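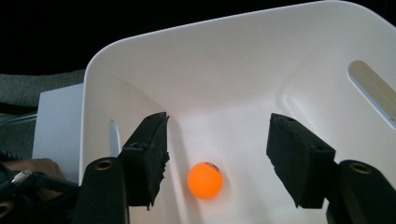

1月。朝から小雨。

7時前に起きた。膝は昨日よりまし。階段を下りるときだけ右の内側が引っかかる感じがある。湿布は貼らずにサポーターで様子を見ることにした。朝はトーストと残りの味噌汁。組み合わせとしては変だが、鍋を空けたかった。

午前中は仕事。見積もりの直しを二件出して、一件は先方から返事が来た。もう一件は来週になると思う。昼前に銀行へ行き、クラブの会費を振り込んだ。去年の秋に一度忘れて、シマンさんに立て替えてもらったことがあるので、今年は月の初めに払うと決めている。今のところ守れている。

昼は冷凍うどん。ねぎがなかった。

夕方、221番のバスで体育館へ。雨のせいか混んでいて、終点の二つ手前まで立っていた。Gusellの前の停留所が工事で少し北に移っていて、降りてから歩く距離が伸びた。掲示には春までとあった。傘を持ってラケットケースを持って着替えの袋を持つと、手が足りない。リュックを新しくしたほうがいいのかもしれない。今のはファスナーの片方が閉まらなくなっている。

練習は6時から。第二体育室は床を張り替えてから滑らなくなった。前は隅のほうに埃がたまりやすくて、フォアに大きく動くと足が流れた。今日は踏ん張れた。そのかわり膝には来る。どちらがいいとも言えない。

最初の相手はウリエルさん。フォア打ちを長めにやって、そのあとツッツキ。相変わらず球が低い。こちらが少しでも浮かせるとすぐ打たれる。自分の場合、相手の下回転が強いと思うとラケットの面を上に向けすぎる癖がある。先月も同じことをノートに書いた。書いただけでは直らない。今日は面の角度よりも、球の下に入るのを早くするつもりでやってみたら、後半は少し落ち着いた。次もこれで続ける。

サーブ練習は一人で16分。時間を決めて、台の端に携帯を置いて計った。短い下回転を相手のバック前に出す練習だけをした。短く出したつもりでも、二バウンド目が台から出ることがまだ多い。一バウンド目を自陣のネット寄りに落としすぎているらしい。手前すぎてもエンドラインから長く飛んでいくので、ちょうどいい場所が狭い。トスを低くすると安定するが、それだと規定の高さに足りないと前に注意された。顔の高さまで上げて、落ちてくるのを待つ。待つのが苦手なのだと思う。

休憩のとき、ファルザナさんがラバーの話をしていた。Zuntonの新しいのを貼ったそうで、少し打たせてもらった。柔らかい。自分のより食い込む感じがあって、ドライブは上がりやすい。ただブロックすると思ったより飛ぶ。慣れれば違うだろうが、今の自分には早い気がする。値段を聞いたらやはり高かった。今のラバーは夏の終わりに貼ったもので、まだ端のほうが欠けただけだから、春までは使う。

ラバーの手入れについても少し話した。自分は練習のあとに水を含ませたスポンジで拭いて、乾いたらフィルムを貼るだけにしている。ファルザナさんは専用のクリーナーを使っていて、泡が残ったまま貼ると逆に悪くなると言っていた。前に自分がやったのがまさにそれで、表面が曇ったようになったことがある。あれ以来クリーナーは使っていない。

後半は試合形式。ルチリオさんとリゴベルトさんと、順番に一試合ずつ。

ルチリオさんには0対3。一ゲーム目は7点取れたが、あとは続かなかった。サーブの横回転がわからない。レシーブがみんなバック側に流れて、そこを待たれている。途中で「インパクトのあとの動きは見なくていい」と教えてくれた。当たる瞬間だけ見ればいいという。言われたとおりにすると、たしかに何本か返った。返っただけで次を打たれたが、何もできないよりはいい。

リゴベルトさんには3対2で勝った。勝ったのは夏以来だと思う。最後のゲームは11対9。9対9から、練習した短いサーブを二本出した。一本目はネット、次は相手のツッツキが浮いて、思い切って打ったら入った。ネットは入り直しになったので、結局サーブで取ったのは一点。もう一点は相手のミス。それでも勝ちは勝ちなので書いておく。ゲームの数え方でもめることもなく、最後まで気持ちよくできた。

片づけのあと、来月のStarkorportとの交流試合の話になった。向こうは団体戦を希望していて、こちらは人数がぎりぎりらしい。ダブルスに出られるかと聞かれ、膝次第だと答えた。ダブルスは動きの順番がまだ怪しい。打ったあとに右へ抜けるのか後ろへ回るのか、相手の球によって迷う。ウリエルさんが組んでもいいと言ってくれたので、次から最後の時間を少しダブルスにあてることにした。左右の利き手が違うので、動きは楽なはずだという。

会場までの行き方はシマンさんがまとめてくれる。車は出せる人が出す。自分は免許の更新を済ませていないので、今回は乗せてもらう側になる。更新は今月のうちに行く。視力がぎりぎりかもしれないので、先に眼鏡を見てもらったほうがいい。

帰りにGalindoに寄った。いつもの席に先客がいて、入口に近いほうに座った。寒い。豆のスープとパン。少しして雨が強くなったので、もう一杯お茶を頼んで待った。待つあいだにノートを書いた。今日書いたのは次のとおり。

・ツッツキは面より足。早く入る。
・サーブは一バウンド目の位置。トスを待つ。
・横回転のサーブは当たる瞬間だけ見る。
・勝っているときに急がない。

四つ目はリゴベルトさんとの二ゲーム目のこと。9対5から追いつかれて落とした。サーブの間隔が短くなっていたと思う。タオルを使える場面で使わなかった。次は汗をかいていなくても拭きに行く。

帰宅は10時前。バスは行きと違ってすいていた。濡れた靴に新聞紙を詰め、ウェアを洗濯機に入れた。夜に回すと下の階に響くので、朝にする。風呂のあと体重を量ったら85キロちょうどで、正月から変わっていない。餅はもうやめたのに減らない。膝のためにもあと少し落としたいが、練習のあとに食べるのをやめる気はあまりない。パンを半分にするくらいはできると思う。

膝は少し熱を持っているので、寝る前に冷やした。痛みは強くない。明日は歩くだけにする。

ねぎ、電池、靴の中敷きを買うこと。眼鏡屋に電話。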